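# Where Does Drinking Water Come From?

Turn on the tap and water comes out. It has traveled a long way to reach you, and it is very old. The water on Earth today has been going around and around since long before there were people.

## Up and down again

The sun warms the sea, and some of the water turns into a gas called water vapor. This is **evaporation**. The vapor rises, cools down and turns back into tiny drops. Lots of tiny drops together make a cloud. When the drops get heavy enough, they fall as rain or snow.

Some rain runs into rivers and lakes. Some sinks into the soil and fills the small gaps between sand and stones deep underground. That is **groundwater**. People reach it by digging a well.

## Making it safe

River water may look clean and still have germs in it. A water plant cleans it in steps. The town of Carkumura takes its water from a lake, and its plant has 3 main steps:

1. **Settling.** The water stands still in big tanks. Mud sinks to the bottom.
2. **Filtering.** The water passes slowly through layers of sand and gravel.
3. **Killing germs.** A very small amount of chlorine is added, or the water is lit with a strong kind of light called ultraviolet.

After that it goes into pipes under the streets - or, at some companies, into bottles. Bottled water often comes from a spring or a well, but some of it starts out as ordinary tap water.

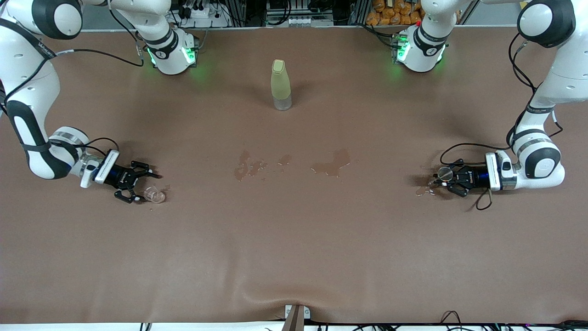

Meron Belay wrote to ask why water from her grandmother's well tastes different from the water at home. The answer is minerals. Water picks up tiny bits of the rock it moves through, such as calcium and magnesium. Water with a lot of them is called **hard water**. It can leave white marks inside a kettle, but it is usually fine to drink.

## Try it

Ask an adult for some tap water and some bottled water. Pour a little of each into 2 clean cups, close your eyes and have a friend hand them to you. Can you tell which is which? Swap places and let your friend have a turn.

## Words to know

**Water vapor** - water in the form of a gas

**Groundwater** - water held under the ground

**Spring** - a place where groundwater flows out by itself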